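How Do You Teach a Robot to Sew?

Hi, I'm Ekaette! I help teach a surgery robot named Pustaser to do stitches (yes, the kind that close up a cut). A robot can't read a how-to book, so I have to show it.
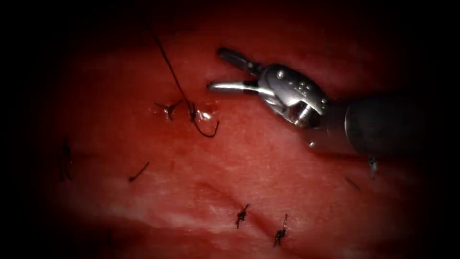

Jaws open wide, next to a loose thread.

I steer the robot's arms by remote control, and a computer saves every move I make. Then I do it again. And again! Pustaser needs up to 3000 tries to learn from.
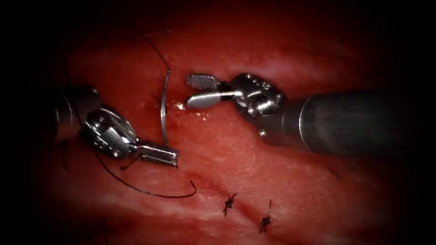 My hardest job is teaching the two arms to work as a team. One has to hold still while the other gets ready. The needle is curved like a tiny moon, so when one set of jaws grips it, the other has to come in at just the right angle. I messed that up a lot in December!

Knots are tricky too. My friend Huiling practiced with shoelaces for 20 minutes a day before she tried the controls. 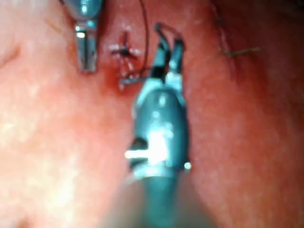 Try It Yourself

Ask a friend to close their eyes, then guide their hands to tie a bow. Now you're the teacher!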